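Chapter 7
Chores: What Machines Can and Cannot Do Yet

Shares 68 | Comments 26

Washing machines have been in homes for so long that few people think of them as robots, and by most definitions they are not. A washing machine does one job inside a closed drum. The clothes are brought to it, and somebody takes them out again. Most of the labor that remains in a household lies on either side of machines like this one: gathering, sorting, loading, unloading, wiping, folding and putting away. The same is true on a shop floor, where a press or an oven may run by itself all day while people carry things to it and from it.

This chapter asks how much of that leftover work can now be done by a robot arm. The short answer is some of it, slowly, and with a person nearby. The longer answer depends on the chore, the room and what counts as finished.

7.1 What makes a chore hard

People tend to rank chores by how tiring or dull they are. Scrubbing an oven is a bad chore and setting out a cup is hardly a chore at all. For a machine the ranking comes out differently. Force and patience are cheap. A motor can push a brush back and forth for hours. What costs the designer time is variety: objects that differ in shape, surfaces that reflect light, and goods that bend, spill or break.

Making coffee is a useful case because it is short and everyone knows the steps. A cup or glass has to be found, picked up, carried to the machine and set down where the coffee will land in it. A lever or button has to be worked. The full cup then has to travel to a tray or a hand without spilling. An adult does this half asleep. Written out for an arm with two fingers, the same job becomes a long list of small motions, and each one can fail in its own way. 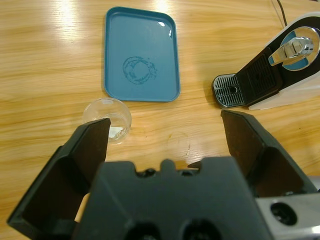 Figure 7.1 A coffee task at the gripper's level, with an empty glass, a tray and the machine on one tabletop.

Consider the glass first. Many depth sensors work by sending out light and measuring what comes back, and clear glass sends back very little that is useful. A glossy table adds bright patches of its own. The program may place the rim of the glass too far away, or miss the glass altogether and report the wood behind it. Engineers deal with this by training on many pictures of glassware, by moving the arm to get a second view, or by closing the fingers gently and stopping when they meet resistance.

The lever is a different problem. It is rigid and easy to find, but it moves along a fixed path, and the fingers must follow that path closely. If they pull a little to one side, the load goes into the body of the machine and may shift it on the table. A person feels this and corrects without noticing. An arm needs a force sensor, or some softness in the joints, to do the same.

Then there is the matter of cleaning up. A ring left in a tray by the base of a cup is obvious to a person and faint to a camera. Whether it should be wiped at all is a judgment about standards, and households do not agree on standards.

7.2 A trial at Lekcombe

The Lekcombe trial is used several times in this book. It was run in December in the staff kitchen of a small packing plant, with an arm supplied by Ivard and control software called Cocco. Bernadette Ó Dubhghaill led the work, and Kyrylo Kovalchuk kept the log.

The arm was asked to serve a drink from start to finish 259 times. It completed 190 of these without help. A run was scored as a failure if a person touched anything on the table before the drink was served, even to turn a cup the right way up. Under this rule a run could fail on a very small point, and many did.

The log is more informative than the total. Failures came most often while grasping, and clear glasses did worse than china cups. Working the lever caused trouble in the first days and much less after Kovalchuk had the machine fixed to the table with clamps. That change is worth noting. The arm had not become more skilled. The room had been altered to suit it, as factories have always done for their machines, and a family may be less willing to bolt down its kitchen.

Speed was not scored. Ó Dubhghaill wrote in her notes that staff in a hurry "reached past the arm and made their own," and she recommended that later trials record how often this happens.

7.3 Shop floors and homes

A shop floor has advantages that a home lacks. Parts arrive in known sizes, lighting stays the same, and children and pets are kept out. Leonardo Caputo, who managed the bench assembly line at Javico, argued that a task should be given to a robot only after its tools and parts have been assigned fixed places. Lino Lombardi took the opposite view in a reply to Caputo. If everything must be in its place first, he wrote, then a person is still doing the harder half of the chore.

Both positions will come up again. Section 7.4 follows Caputo and looks at ways of arranging a workspace so that a simple arm can manage in it. Section 7.5 follows Lombardi and looks at arms that learn from demonstrations, where a person guides the motion many times and the program tries to copy what the examples have in common.

Before reading on, choose one chore you did today and write down every time your hand touched or let go of something. Keep the list - it will be needed for the exercises at the end of Section 7.4.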